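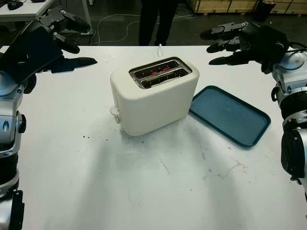
Unit 4: The Electric Toaster and Its Place at the Breakfast Counter

Household Skills Certificate, Course Handout
December 2021 | Prepared by Busisiwe Motaung, Department of Domestic Studies, Sarkport Adult College
Reading time: 4 minutes

4.1 Purpose of the unit

This handout accompanies the second practical session of the certificate and should be read before attendance. It covers the two-slot toaster: its parts, its safe use, and the arrangement of the surface on which it stands. Learners who missed Unit 3 (Kettles and Hot Drinks) should obtain the notes from Kai Seidel at the front office, as the rules on plugs and wall sockets are not repeated in full.

4.2 The appliance

A domestic toaster browns bread by radiant heat. Current passes through resistance wire fitted on either side of each slot, and the wire grows hot enough to glow. The toaster shown at the head of this handout is a two-slot model in cream white with a brushed stainless-steel panel on top. Its elements are glowing red-orange and there is no bread in the slots. Learners should be able to recognise this state at once. A toaster in which the elements glow is switched on, whether or not it has been loaded, and must be treated as hot.

The metal around the slots takes up heat quickly and should not be touched during use or directly afterwards. The outer body of many toasters also becomes warm. Learners are to assume that it has done so.

Most toasters have a carriage lever, which lowers the bread, and a browning control. The position of these varies between makers. Before using an unfamiliar toaster, find both, and find the cancel button if one is fitted.

4.3 Arranging the surface

The toaster should stand on a level, dry surface which will not be harmed by moderate heat. Nothing may be stored over it. Curtains, paper towels and bread wrappers are to be kept at least 50 centimetres away, and wall cupboards directly overhead are to be avoided.

The cord should leave the back of the appliance and run away from the person using it, as the white cord does in the photograph. It must not cross the slots or hang over the front of the table.

A tray is useful for carrying plates, butter and finished toast. The teal tray in the photograph lies to the right of the toaster, with one corner almost touching it. For the practical session, trays are to be set further off, with a clear hand's width between rim and toaster. Plastic trays in particular should not rest against a heated appliance.

4.4 Procedure

1. Check that the cord and plug are undamaged.
2. Look into the slots before switching on. Remove nothing from them unless the plug is out.
3. Insert the bread, select a middle setting and lower the lever.
4. Remain beside the toaster until the cycle has ended.
5. Lift the toast out by its upper edge. If a slice is caught, unplug the toaster and allow it to cool fully. Metal cutlery must never be put into the slots.
6. Unplug the toaster once all slices are done.

4.5 Cleaning

Cleaning begins only when the toaster is unplugged and has stood for 30 minutes. Where there is a crumb tray, slide it out, empty it and wipe it with a dry cloth. The outside may be wiped with a damp cloth that has been well wrung. The appliance must not be placed in water.

Tables are wiped at the end of each session. Brown stains that remain after wiping may be treated with a paste of bicarbonate of soda and rinsed off.

4.6 Preparation for assessment

Learners will be asked to carry out the procedure in 4.4 without prompting and to set out a breakfast tray for one person. The assessor is Alfredo Ocampo. Bread is supplied; aprons are not.

Last updated: December 2021 edition, revision 11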